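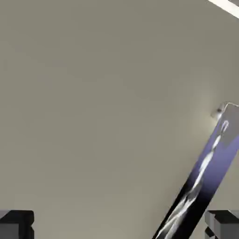
Automation and Household Trials Group, Miltton Institute

Can a machine clear a table yet?

Reading time: 2 minutes
March. By the newsletter desk

The question reaches this office more often than any other: when will a machine be able to do ordinary chores? The Group's spring review of its simulation work offers a partial answer. Some chores can now be done under favorable conditions. Very few can be done in a home or on a shop floor without a person standing by.

The review covered 782 simulated attempts at a single task, picking up one object from a flat surface and setting it down in a marked place. The arm completed 628 of them. Long, flat items gave the most trouble. A strip lying at an angle to a two-fingered gripper, dark at one end and pale lavender-blue at the other, asks the control software to judge where the object begins, which way it runs and how far the fingers must turn before they close. A person does this without thought.

Simulation remains the Group's preferred starting point. A failed grasp costs nothing, and a trial can be repeated 100 times overnight with small changes to position and light. It is also forgiving. Plain surfaces are easier to read than a kitchen counter with crumbs on it, and a rendered object does not bend, stick or slide under a stack of mail.

For this reason the next stage will move to physical benches. The Nemik workshop has set aside two of them for sorting and packing work, and the Devadiga residence program will provide a list of household tasks drawn up by its own tenants. Wiping, folding and putting away cutlery are expected to appear on it. Trials will run for 18 weeks – longer if the benches remain available.

Members are asked not to describe the present results as a household robot. The work concerns one skill among the many that a household robot would need. A written summary may be requested from the Hellden reading room during regular hours.

Comments (3)

benchside: Will failures be sorted by type in the summary? A drop and a missed grasp are different problems.

R. in packing: We handle flat strips all shift and even new staff fumble them at first. Glad to see it taken seriously.

oldtoaster: Please put laundry on the tenants' list. I can wait for the cutlery.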